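The case for the boring shared robot

Opinion
October 3, 2020

Shared workshops are good at starting robots and bad at finishing them. I have been a member of the one at Sultstead long enough to have watched several arms reach the point where they wave, get filmed waving, and go on a shelf. My argument is that the fault lies in what we choose to measure, and that a home or club build should be judged on one dull task, repeated, before anyone is allowed to add a feature.

The task we settled on for the Pitlow build is a blue tray on a white table, with small packaged goods going in and coming out. It makes poor viewing. A visitor in February watched it for two minutes and asked when it would do something.

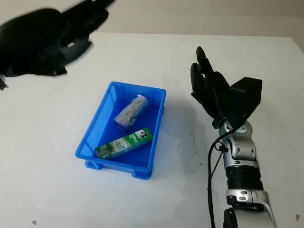 A tray has walls, and walls are where cheap calibration gets found out. On an open table an error of 6 mm in the wrist position costs you nothing, as the fingers close around the object anyway. Put the same object against a sloped side and the same 6 mm puts a knuckle into the plastic. We learnt more about our joint offsets from one evening of this than from a month of moving between points in free air.

The objects matter too. Members like to test with foam cubes, which forgive everything. A cylinder rolls. A printed carton has a long axis and a short axis, and a grasp planned across the wrong one will fail in a way you can write down. Shiny wrapping upsets depth sensing, and it is better to find that out early than to build a year of software on matt cubes.

My second complaint concerns hands. The Asten group has argued on our mailing list that a multi-fingered hand is an indulgence in a shared workshop, and that two rigid fingers will do nine jobs in ten. I accept the sum and dispute the conclusion. Two fingers are easier to wire, easier to mend and easier to explain to the next person on the rota. They also push all the difficulty into the approach angle, so the arm has to be better than it would otherwise need to be. People count the motors in the hand and forget the error budget in the shoulder. 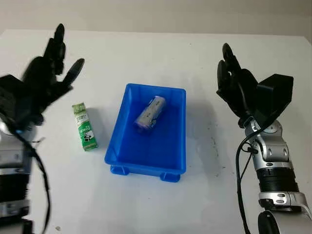
Cable routing deserves more respect than it gets. Most of the faults in our logbook that were first put down to software came back to a connector under strain at one end of the wrist's travel. The rule I would impose on any build is simple: move every joint through its full range by hand, with the power off, and look at the slack. Then do it again with the neighbouring joint at its limit. It takes 12 minutes and members skip it constantly.

The same goes for fasteners. Thread lock on anything that sees reversing loads, and a paint mark across the head so that movement shows. 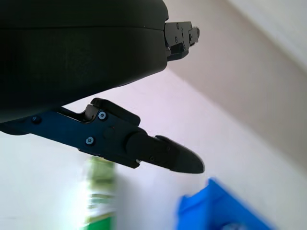 The objection I hear most often, chiefly from those who worked on the Lorente arm, is that repetition drives people away. Members pay to build things, and a log sheet is not much of a hobby. There is something in this. We lost interest from a few good people over the winter, and I doubt a tray will bring them back. But the Lorente arm has had three controllers and no record of what it could do with any of them, so there is no way to say whether the third was an improvement.

What I am asking for is modest. Fix one task. Write down the objects, the starting positions and the pass mark — and leave them alone until the machine meets it on two different days with two different operators. Failures go in the same log as successes, with the joint angles. New hardware waits.

On present progress I expect Pitlow to be dependable at this by 2022, if the wrist bearings hold. The revised log sheet is in the folder by the bench supply, and the column for ambient temperature is now compulsory.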